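Notebooks > Storage bench > Drive retests, October

Search the notebook
Enter a tray or drive number Go

October, started 09:20

Carrying on with the retest of the Mirby drives. Tray 702 is still on the bench from the last session, labels facing the wrong way, so check the serials before pulling anything. The Ditau controller is back in the slot nearest the processor. It was in the lower slot last time, sharing lanes with the network card, and I don't trust the sequential figures we wrote down then. They are struck through in the paper copy but the spreadsheet still has them.

Firmware on the controller left as it was. Write cache off for the first pass, on for the second. Queue depth 2 for everything in the first pass, to match the old runs.

First pass, outer tracks: steady, no retries logged. Inner tracks: the usual fall-off, and one of the drives pauses for long enough that the controller logs a timeout and carries on. Same drive as before. Moved it to another port and another cable and the pause followed the drive, so the backplane is cleared. SMART shows no reallocated sectors and nothing pending. The load cycle count is high for its hours. Possibly the head parking timer, which Loureiro's utility can read but not change on this model.

Error code in the controller log is 3002. The manual lists it as "device response delayed", without saying what the threshold is. Whoever next writes to Ditau support, please ask.
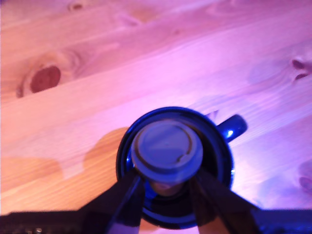
11:45. Temperature. The drive in question settles at 54 degrees by its own sensor with the side panel on. Its neighbours are cooler, but they also sit lower in the cage, so that comparison is worth little until I swap the positions. Swapped it with the bottom drive and left the loop running over lunch.

13:30. Reading came down after the swap and the pauses did not go away. Heat is not the cause, or not the only one. Put the order back as it was so that the port numbers in the log still match the labels.

Second pass, write cache on. Small random writes improve a great deal, as expected. Sequential writes hardly change. The pause is now harder to see in the throughput plot because the cache covers it, but it is still there in the latency log. Anyone looking only at averages would pass this drive. The test script should keep the worst single response as well as the mean — I have added a column for it, last on the right, and the older result files will show it blank.

Kotden enclosure: tried the same drive over the external connector with the short cable. The enclosure's bridge chip hides most of the SMART fields, so there is no point using it for diagnosis. Fine for copying data off. Its fan is noisy at start-up, then settles. The locking tab on the connector needs a firm push; I had a link drop to the lower speed before I noticed it was not fully home. Results from that run deleted.

15:10. Started a full surface read on the suspect drive, internal port, cache off. It will run overnight. Please do not reboot the bench machine, and leave the monitor cable alone, as the console is the only place the script prints its progress.

Still to do:
- reverse the port order and repeat the first pass
- correct the spreadsheet entries from the lower slot
- find the jumper sheet for the older Mirby model (not in the drawer, not in the binder)
- try the parking timer again with the newer Loureiro build, if it will install

If the surface read comes back clean I will mark the drive as scratch use only and put it on the lower shelf.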